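Desktop Teardown and Parts Reuse: Project Report
Tullio Martinelli
Rircombe Technical, Hardware Lab
August 2025

1. Aim

Take apart old office desktops, write a parts order that works for the whole batch, sort what can go back into use. The towers came from the Bultolside office clear-out in July. Eight in total, all the same model as far as we could tell from the asset list. Budget for replacement parts 705, spent less.

2. Drive removal

Started with storage. The hard drive is in a light blue plastic caddy with a handle tab, so no screwdriver for that part. Circuit board on the underside is exposed, so hold it by the edges. Asset tag numbers go on the log sheet before the drive goes in a bag. Tower 913 was logged twice, fixed now.

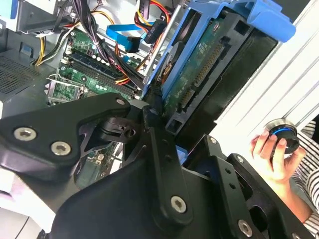 3. Cables

This took longer then planned. Power wires in red, yellow and black run over to the drive bay with the blue SATA cable looping above them, and it all gets in the way of your view of the board. My first parts order had cables after memory. Bad idea, swapped it.

SATA goes first, then the white Molex. Pull on the plug and not the ribbon. 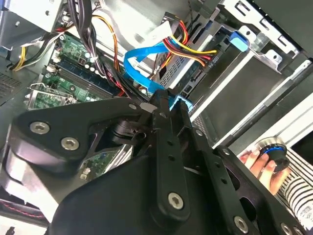
Label both ends if the cable is going back in. I skipped this on the first tower and lost most of an afternoon on reassembly. Kļaviņa sheet 3 has a wiring sketch, it's a bit off for our model but close enough to use.

4. Board and processor

Case flat on its side for this. Memory out, then lift the socket bracket, then the chip straight up. Chip goes in a pocket on the gray printed plate, never loose on the table top. Old thermal paste cleaned off at the end of each session. 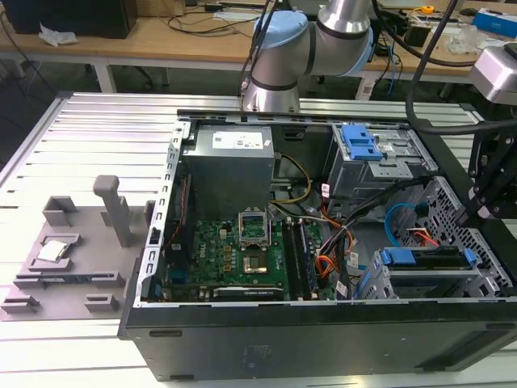

Fig. 3. Open tower on the slotted table, CPU socket bracket raised, chip in the fixture plate at left.

5. Still to do

Memory testing on the Delemier bench. Wipe certificates for the drives. Final parts order needs typing up, the handwritten one is in the lab foler.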